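I first came across Hakim Nugroho through a recording of a tram bell. A friend sent me the link with no explanation, I put my headphones on, and 22 minutes later I was still sitting on the kitchen floor listening to traffic in a town I've never been to. So of course I wrote to him!

We met at his place in Flekthorpe at four in the afternoon, which he says is the worst time of day for sound. "Everybody's coming home," he told me while the kettle was going. "Doors, dogs, bags. Very hard to get a clean street."
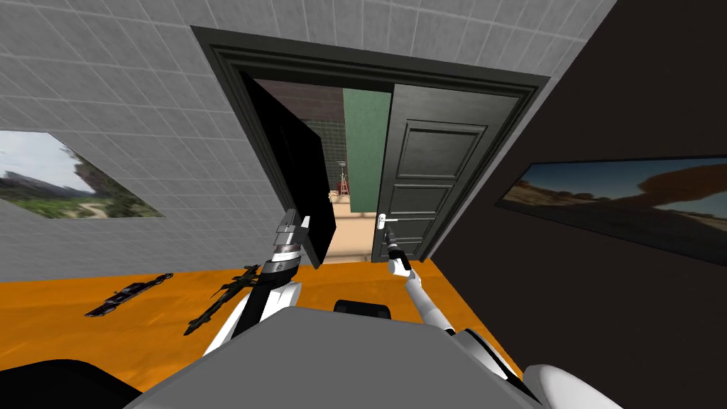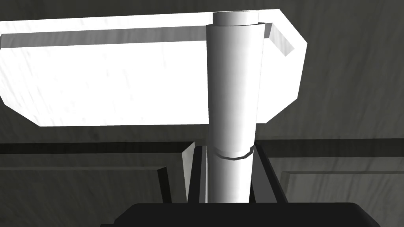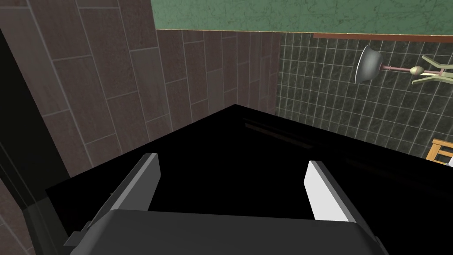 Three computer-rendered views.

Hakim records ordinary places and puts them out on a tiny label called Wirodico, mostly on cassette, sometimes as a download if he gets enough emails about it. There's no music on them. No talking over the top either. The newest one, Pangaribuan, is a fish market from before opening until the last stall packs up, and I've played it so many times that my neighbor asked if I'd moved a freezer in (there's a lot of hum on side two).

I asked how he got started and he laughed for a while. "I wanted to be a drummer. I was a bad drummer. But I had this little recorder to listen back to my bad drumming, and I forgot to switch it off, and afterward I liked the part where I was packing up better than the part where I played."

He still has that tape. He wouldn't let me hear it.

What I really wanted to know was how he picks a place. I had this idea he'd go looking for the prettiest sound — a river, birds, that kind of thing — and he made a face like I'd offered him cold soup. "Rivers are fine. Every river recording sounds like a faucet to me, sorry. I like a place where people are busy and a bit bored. Laundromats are wonderful. A post office with one window open, beautiful."

His process is slow. For Pangaribuan he came home with 139 hours and listened to every one of them, in order, with a notebook. He showed me a page and most of it said "cart" and "cart again" and "man sneezes, keep." The man who sneezes is on the finished tape, near the end of side one. Listen for him, he's great.

We got onto money, because I'm nosy. The first Wirodico tape sold 111 copies. The fish market has sold 378, and Hakim is very pleased and a little worried about it. "I fold the covers myself. My thumbs hurt. If it gets bigger I have to ask my sister, and she folds crooked."

He's working on something called Greltora now, which will be all stairwells. I asked whether a stairwell could fill a whole tape and he got up, opened his front door, and had me stand on the landing with him and keep quiet. Somebody upstairs dropped keys. A radio was on behind a wall. We stood there until my tea went cold, and I'd have stayed longer, but the woman from across the hall came out and wanted to know if we were locked out.

Greltora should be ready in June. He's taking orders by email, and he asks that you write your address clearly.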